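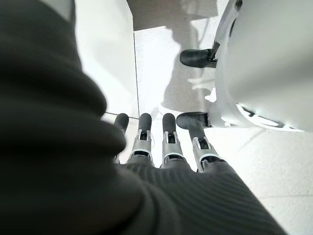 The Verneck Kitchen Notebook
Plates, undersides and overhead light: tips for everyday white dishes

Posted 25 Dec 2022
Filed under: Dishes, Lighting, Storage

I love plain white dishes. I have loved them since my first apartment, when a boxed set was the cheapest thing in the store, and I love them more now that I have 36 pieces and a kitchen big enough to put them all in one place. They go with everything, you can replace one without hunting down a pattern, and food looks great on them. Tomatoes! Anything green! Even leftover rice looks like you meant it.

What they do ask for is a bit of attention, and most of it goes to the side you never look at. So these are my notes on keeping white dishes white, stacking them without scratches, and getting the light in the room right so you can see what you're doing. Take what's useful and skip the rest.

Start with the underside

Turn a dish over before you put it away. I mean every time, at least for a week, until you've trained yourself. The eating side gets rinsed, scrubbed and admired. The underside gets a quick pass with whatever is left on the sponge, and then it sits directly on the face of the next plate down. Any grease on the bottom of one ends up on the top of another.

Look at these spots in particular:

The foot ring, which is the raised circle the dish stands on. If it's unglazed it feels a little like fine sandpaper, and it picks up gray from metal racks and sinks.

The inside corner of the foot ring, where water collects in the dishwasher and leaves a chalky line.

The back of the rim, where your fingers go when you carry it. Oily fingers while serving, oily rim.

Any fine rings or ridges. Some dishes have them and some don't. They're pretty, and they hold on to tea and soy sauce like you wouldn't believe.

An old soft toothbrush handles all four. Wet the dish, put a small dab of baking soda paste on the bristles, and follow the rings around in a circle. Going across them just skips over the low parts. Rinse well, because dried baking soda looks exactly like the chalky line you were trying to get rid of (ask me how long I spent on that one).

Hold it up to the light

My favorite trick takes about three seconds. Lift the clean dish over your head and tip it back and forth under a ceiling light. Grease shows up as a dull patch and hairline cracks show as a thin line that doesn't move when the dish does. A scratch will usually catch the light at one angle and vanish at another. You'll see more this way than you ever will with the dish flat on the counter.

Use both hands for a heavy one, and do it over something soft. I keep a folded towel on the counter for exactly this.

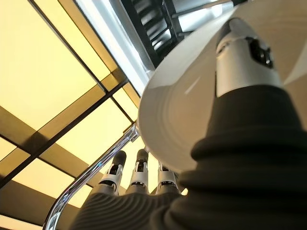
Underside of a white round dish, with the ceiling light panels glowing behind it.

A crack that goes all the way through is the end of that dish for food. Soup gets in there and you can't get it out. I have two cracked ones under houseplants and they look wonderful, so it isn't a sad retirement.

If you want a second test, set the dish on your fingertips and tap the rim gently with a wooden spoon. A sound one gives you a clear note. A cracked one goes thud, or sort of buzzes. It doesn't work on melamine or anything plastic, and heavy stoneware has a pretty dull voice even when it's perfect, so compare it with another piece from the same set before you decide anything.

Gray marks are usually metal, and they come off

This is the question I get most, and I understand why! You look at your plates one morning and they seem to be covered in pencil scratches. Usually the glaze is fine. Softer metal from your silverware has rubbed off onto it.

Start with the mildest thing you own. Wet the plate, sprinkle baking soda, rub with a damp cloth, rinse, look. If the marks are still there, go up to a cream cleanser made for ceramics or a powder with oxalic acid in it, and read the label for how long to leave it on. Wear gloves for the powder and don't mix it with anything. Never bleach with it, never vinegar with it.

Skip steel wool. It leaves more metal behind than it takes off, plus it dulls the shine, and a dull glaze marks faster the next time around. I ruined four of my Loureiro side plates that way when I was young and in a hurry. They still work for toast.

Leave gold or silver rims out of all this. Those get dish soap and a soft cloth.

Stacking

Heavy on the bottom, light on the top, same size with same size. I know you know that. The part people skip is putting something between the plates when the foot rings are rough. It can be almost anything thin and soft:

-- paper towels, folded once
-- circles cut from an old T-shirt
-- coffee filters, which are already round and cost next to nothing
-- the ribbed cuffs from worn-out sweaters, slit open and laid flat

That last one is a favorite of mine. Rib knit is stretchy, it lies down nicely and it doesn't slide around. A dark gray cuff under a white bowl also looks kind of great on an open shelf. Wash new-to-you knit a couple of times first in case the dye runs, and let it dry completely before it goes in the cabinet.

Keep stacks short enough to lift in one go. For dinner plates mine stop at eight. Bowls tip sooner than you'd think, so I go lower with those, and I never nest bowls that grip each other. If two do get stuck, put ice water in the top one and stand the bottom one in warm water from the tap. Give it a few minutes and twist gently. Warm, mind you. Hot water against ice can crack a dish.

I use a Hivik wire riser in the tall cabinet so that the side plates get a level of their own. It was a May yard sale find and I'd happily buy another one new. Measure before you buy any riser, though, and measure the shelf at the back as well as the front. Mine has a hinge I forgot about.

Drying

Air drying is fine if the dishes stand up and don't touch. What leaves spots is water sitting in the foot ring of an upside-down dish, so lean them instead. If your rack has narrow slots, skip every other one for anything with a deep rim.

For towels, go with flat-weave cotton or linen that has been washed a lot. Terry leaves fuzz. No fabric softener on dish towels, please -- it coats the fibers and they just push the water around.

Getting the overhead light right

Now for the room itself. I cooked for years under a single bulb in the middle of the ceiling, which meant that wherever I stood, I was standing in my own shadow. When we redid the kitchen in the Prandent house we put in panels, and I was giddy about it for a month. I still kind of am.

Broad, diffused light from overhead is lovely for dishes and for chopping. It spreads out, the shadows get soft, and you don't get that one hard glare spot in the middle of every plate. A yellowish white feels cozy in the evening. If you want that look, check the box for the color temperature. Mine say 3000 K, and I find that warm enough for supper and clear enough to see a fish bone. 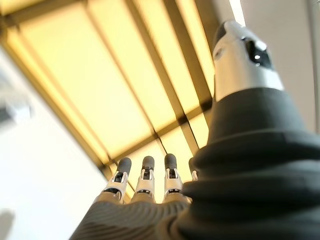

Warm light does have one drawback, and it matters with white dishes. It hides yellow. A tea stain that jumps out at you by a window in the morning can be nearly invisible under a warm ceiling panel at night. So do your stain hunting in daylight and your crack hunting under the panels, and between the two you'll catch everything.

A few things I've learned about looking after the panels themselves:

Turn the lights off and let them cool before you touch a cover. Obvious, and I have still forgotten.

Dust first, dry, with a microfiber cloth. If you start wet you make mud, and the mud goes into the corners and stays there.

Then wipe with lukewarm water and one drop of dish soap on a well-wrung cloth. Kitchen covers get a sticky film that's part dust and part cooking oil, and soap is all you need for it. Keep ammonia and glass cleaner away from plastic covers, which can craze or go cloudy.

Wipe the bars between the panels too. Dark ones hide dirt beautifully, right up until a clump of it lands in the salad.

If a cover has yellowed all the way through, cleaning won't bring it back. Try one replacement before you order the whole set and see whether it bothers you next to the old ones. It might not.

Vents and louvers near the stove need doing more often than the lights do. Turn off whatever is behind them, then run a dry paintbrush between the slats with the vacuum nozzle held right underneath. A one-inch brush fits mine perfectly and I keep it for this and nothing else.

Use a real stepladder with a rail. No chairs. And have somebody else in the house hand things up to you so that you aren't climbing up and down with a bucket.

My own routine

Undersides, every wash. Toothbrush on the rings when they need it, which for me works out to every other week. Gray marks get done twice a year, all in one afternoon, with the radio on. Panels and vents in spring and again before the holidays, when the oven is about to get busy.

Last time I counted, there were 494 reader comments on the old gray-marks page, and a good half of them were people thrilled that their plates weren't ruined after all. I read every one. If you have a liner idea that beats coffee filters, leave it in the comments, and tell me what kind of dishes you're using it on so I can try it on mine.

More from the Notebook
Rescuing a cutting board that smells like onion
Drawer liners you can wash
What to do with one lonely saucer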